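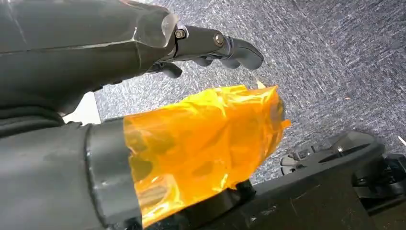
Gripper over the floor, July 2025

So I finally saw Quinlan. Been meaning to since the spring, kept missing it, then the Oro put it on for one week only and I went on the last night. 114 minutes. Maybe 20 people in there, all spread out the way people do.

It's a documentary about a ferry. One ferry, one crossing, over and over. No narrator, no music til nearly the end. The crew load the trucks, the crew eat soup, the crew unload the trucks. Somebody paints a railing. I was bored for the first half hour and then I wasn't, can't really say where it changed. Somewhere in the fog part I think.

Best thing in it: the cook. She never talks to the camera, barely talks at all, but there's a long shot of her peeling potatos while the whole kitchen tilts, and she just leans a little each time without looking up. About 30 seconds of that and I'd have watched ten minutes.

Things I didn't like. The title cards (too many, too pretty). The bit with the passengers' phone videos, which felt like it came from some other movie. And the ending, it had a great one with the engine room going quiet and then went on for another four or five scenes.

Sound is incredible though. See it in a theater if you can, my laptop would murder it. You feel the engine in the seat. The Oro's left speaker still buzzes on low notes and even that sort of worked.

Someone asked me how it compares to Pikent, same director, the one about the salt works. Pikent is tighter. Colder too. I'd start with Quinlan if your new to this kind of thing, then go back.

It's moving to the Tradell next, two shows, small room, so book. Bring a sweater, they run the air way too high in there.

Next up for me is the beekeeping one everybody keeps emailing about. Have it saved, havent pressed play. Will try to get something up before the end of the month.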